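Home | Opinion | Columns | Letters | Archive

Stop Shipping Me Air

Last updated: June

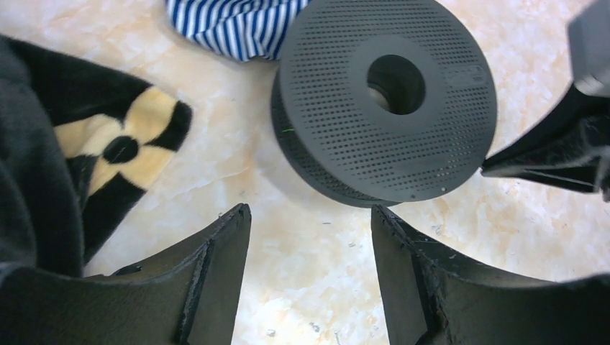

Dark gray plastic spool on a marbled surface.

I sell thread and ribbon out of a shop with one back room. Two shelves in that room are for stock. The rest is empties. I hit 124 last month and quit counting.

Every one is fine. No cracks. You could wind it again tomorrow. But the supplier wont take them back, the city won't take them in the blue bin, and the dump wants a fee. So they sit.

Bottles had deposits when I was a kid. We walked miles for those dimes. Why not this? Put 90 cents on the invoice, give it back when the empty comes home. Same truck, same driver, he leaves with nothing in the back anyway. I asked Cadmont. Got a form letter. Asked again, got the same letter.

They say it costs too much to sort them. Maybe. It costs me a shelf. Costs the town a bigger landfill, and we all pay for that, just on a diferent bill.

Start small. One county, one size, 2 years. See who brings them in. I'd drive mine over myself.

Liliana Fontana

Comments

Zsófia Kerekes: Same with my yarn cones. Schools will take a few, then they stop answering.

Ubaldo M.: 90 cents is too low, make it a dollar fifty

Isabelle Marchand: Who pays for the ones that come back broken?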